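Tavares is looking for teleoperators, that is, people who show our robots a household task by moving them with their own hands. We have places for the spring group in our workshop in Utby, and we would like them filled by the end of March. You do not need any experience with robots. Please read the whole text before you write to us, it answers most of what people asked the last time.

# Teleoperators for two-arm table tasks

**Where:** Utby, on site only
**Hours:** part time, mornings or afternoons
**Start:** after a paid trial session
**Contact person:** Zulmira Henriques

## What the work is

You sit or stand in front of a work cell with two robot arms. In your hands you hold two smaller arms, which we call the leaders. When you move a leader, the robot arm on the same side moves in the same way, and when you squeeze the handle, the gripper closes. You do a short task with the objects on the table, then you put everything back for the next round, and you do it again with a small change. Each round is recorded, and we call one such recording a demonstration. The robot learns later from many demonstrations, so what you do with your hands is in fact the lesson.

The tasks are small things of daily life. You may put cards in a holder or take them out, open and close a zipper, move a wallet from one place to another, or hand an object from the left gripper to the right one. Some tasks take less than a minute. Others need more patience, especially those where one arm must hold a thing still while the other arm works on it.

Our present task family is called Humar. It is about personal items that a person keeps in a bag or in a drawer. The list has 149 tasks at this moment and it grows when the learning team finds something the robot does badly. If you have an idea for a task, you can write it on the sheet beside the cell. Many of our best tasks came from the operators and not from the engineers.

## A usual shift

A shift is four hours with a pause of half an hour in the middle, and the pause is paid. There are also short breaks after every block of demonstrations. We ask that you really take them, also when you feel well, as the shoulders become tired before you notice it.

1. At the start you read the notes from the person before you. They tell you which task is open, which objects belong to it and if something is wrong with a gripper.
2. You move both arms to the start position and check that the leaders follow correctly. If one side is late or shakes, you stop and call the technician on duty. You do not try to repair it yourself.
3. You put the objects on the table as the task card says. The card gives a zone for each object, and inside the zone you choose the place freely. We want the places to be different each time. With the card holder, the wallet and the zippered pouch, for instance, there is enough free white surface between and behind the grippers to vary them a lot.
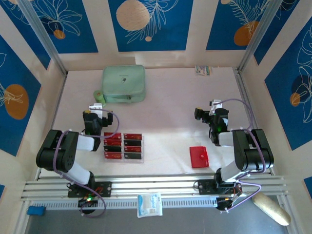 4. You make the demonstrations of the block. Move calmly, without stops in the middle of a movement if it is possible. When you drop an object, you do not hide it. Mark the round as "dropped" with the left pedal and continue.
5. At the end of the block you look at two or three of your own recordings and write a short comment for each. One line is enough, for example "right gripper came too low, touched the table".
6. Before you leave, you park the arms, press the red stop button and write your notes for the next person.

Never reach into the cell while the arms are switched on. This rule has no exceptions, also not for a small thing that rolled away.

## Who we look for

We look for people with quiet hands and good attention. In the present group there is a former dental assistant, a student of textile design and a retired bus driver, and all of them do the work very well. Speed is less important to us than a clean movement.

You should:

- be at least 18 years old and have the right to work here
- be able to use both hands and arms for repeated light movements
- see well at close distance, with or without glasses
- read task cards in English and write simple notes in English
- be able to come at least two half days each week, for a period of at least three months

Left-handed people are very welcome, we have too few of them. If you have a condition that makes standing difficult, tell us, we can lower the leaders so you can work from a chair.

It is good, but not necessary, if you have played an instrument, sewn, repaired small things or worked with any kind of remote control. Computer games help a little at the beginning. After the first week we see no difference anymore.

## What is not part of the job

You will not program anything. You will not have to lift heavy things, and you do not sell or present the robots to visitors. There is no quota of demonstrations for a shift. We had one in the first year and the quality became worse, so it was removed.

## Training

The first two shifts are only for learning and they are paid in full. Martim Bragança, who leads the operators, sits next to you during this time. You begin with one arm and soft cubes. Then you use both arms, and on the second day you try three real tasks. These recordings are not used for the robot, so you can make mistakes without worry.

After the training you work in a pair for one week. Then Martim looks at your recordings together with you and you decide, both of you, if the work suits you. It is no shame when it does not. Some people find it too repetitive, and it is better to know it early.

## About the project

Tavares is a small company. We build and test two-arm work cells and prepare training data for them. Until now the Humar collection has 1251 demonstrations which passed our check, and 561 of these are tasks where both grippers must touch the same object. This second number is the one we want to increase this spring, and it is the reason for the new group.

The check is done by Hongmei Tang and her team. They watch the recordings, reject the unclear ones and write back to the operator what was the problem. Please do not take a rejection personally. Everybody gets them, also Hongmei when she operates.

The maintenance of the arms is in the hands of Boris Malý. He changes the finger pads, looks after the cables and is the person who answers when you press the call button.

## Pay and practical matters

You are employed by us directly, with a normal contract by the hour. The wage is written in the contract draft that we send you before the trial session, so you can read it at home. Travel to the trial session is paid back with a ticket or a receipt.

There is a kitchen with a refrigerator and coffee, lockers for your things and a bicycle room behind the building. Please wear sleeves that are not wide, and take off rings and bracelets before you use the leaders.

About recording: the cameras of the cell are directed at the table and the arms. Your movements are stored together with an operator number and not with your name. The list that connects names and numbers is kept by Zulmira only, and you can ask her at any time what is stored about you.

## How to apply

Write a short e-mail to Zulmira Henriques with the subject "Teleoperator Utby". A full CV is not needed. Please tell us:

- your name and a telephone number
- which half days are possible for you
- from which date you can start
- if you are left-handed or right-handed
- one thing you do or did with your hands which needs care, in a few sentences

We answer every message within one week. If the times fit, we invite you to a trial session of 2 hours. It is paid at the same wage as the normal shifts. You get a safety introduction from Lourenço Prata, try the leaders and can ask the present operators whatever you want, also about us.

Applicants from the last group who were on the waiting list do not have to send everything again. A line with your new available times is sufficient.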